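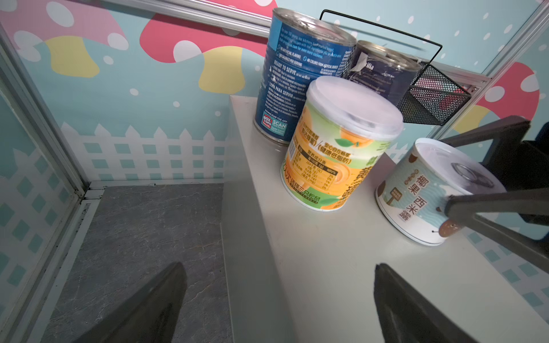
9 min read · 2880 words in full article

4. Labels, lids and the order of tins on a short shelf

4.1 Material

The goods studied in this section come from the Stiltow set, the smallest of the three sets listed in Section 3 and the most mixed. The Bevness and Talpur sets were drawn from shops where the stock is nearly all of one size. Stiltow was put together to look more like a home food cupboard, where tall tins stand next to short ones and one language next to another. It holds ready-to-serve tins labelled in English and Spanish, sweet sago drinks labelled in Chinese, snack tubes with plastic lids, and flat tins.

Each item was entered under four headings: height class, lid type, main label language, and the side of the label facing forward. The last of these caused the most trouble. A tin has no front until somebody decides which part of the print is the front, and makers differ in how much help they give. The ready-to-serve labels repeat the same heading in two languages, READY TO SERVE and LISTA PARA SERVIR. On the sago tins the name is set in a single upright column, as in 椰果西米露 on the coconut one, and a turn of the tin can take the whole name out of sight.

We entered a tin as "name forward" when the full product name could be read from the open side of the shelf, as "table forward" when the nutrition table or barcode took its place, and as "between" in all other cases. Across the three sets this gave 1177 entries, of which 400 were table forward. The share was highest in Stiltow, where items are handled one at a time and put back singly.

4.2 Near neighbours

Most mistakes in the naming task came from pairs of tins that share a colour. Yellow was the worst case. Several makers use it for pineapple, for corn and for mixed fruit, and a reader who goes by colour first will often stop there. The task asked readers to name each item aloud in the order they noticed it, with no time limit. A yellow tin standing beside another yellow tin was given its neighbour's name more often than any other kind of item, and the error was more common when one of the two was table forward.

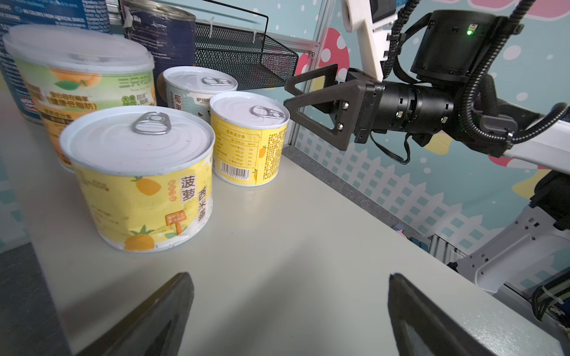
Figure 3. Two yellow tins close together, the nearer one with its pineapple sago label showing and the one behind it with its nutrition table and barcode showing.

The pineapple label does a good deal to prevent this. It carries drawings of the fruit as well as the characters 菠萝, and readers with no Chinese named the fruit from the drawing alone. The printed table on the other tin gives far less to go on. There is a small vegetable drawing next to it, but few readers mentioned the drawing, and those who did came to it late. The pale teal and white tin was seldom confused with either yellow one, even by readers who could not say what was in it.

Lids were of little use for telling products apart. Ring-pulls are found across the sago tins, and seen from above they look much the same. The translucent plastic lid on the snack canister was a better cue. Readers used it to set the canister apart as "the one that isn't a tin", and then named it from the fruit on its side, sometimes as juice. We counted juice as an error, though we accept that an orange slice and leaves make it a fair guess.

4.3 Height and standing order

In the Delier scheme, which we follow here, goods on a shallow surface are placed with tall items at the back and short ones at the front. The scheme was written for shop shelving reached from one side only. On a low stand that can be reached from more than one side, "back" has to be fixed beforehand, and for Stiltow we took it as the side nearest the wall.

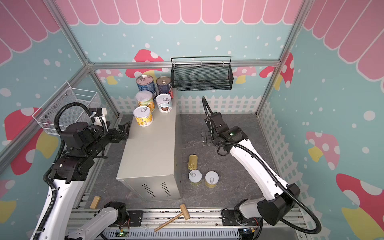
Once the back had been fixed, standing order could be scored in the same way for all sets. A layout lost one point for each short item hidden behind a taller one when viewed from the front. Tins set down on the floor beside the stand were left out of the score but kept in the item list, as they are still part of the stock and may be moved up later. Flat rectangular tins were given a height class of their own. They take up more surface than their contents would suggest and hide almost nothing, so counting them with the short round tins made some layouts look tidier than they were.

Scores were taken for 20 layouts in each set. Two points on method should be noted. First, an item with part of its label torn away was scored for height as normal but marked "partial" for language, even where the rest of the name could be guessed. Second, wall baskets were treated as separate storage. Anything in them was entered under its own heading and had no effect on the score of the surface below – a choice that suits Stiltow better than Talpur, where baskets hang low enough to get in the way of the tall tins. Scores for the Talpur layouts with low baskets are therefore given separately in Section 5.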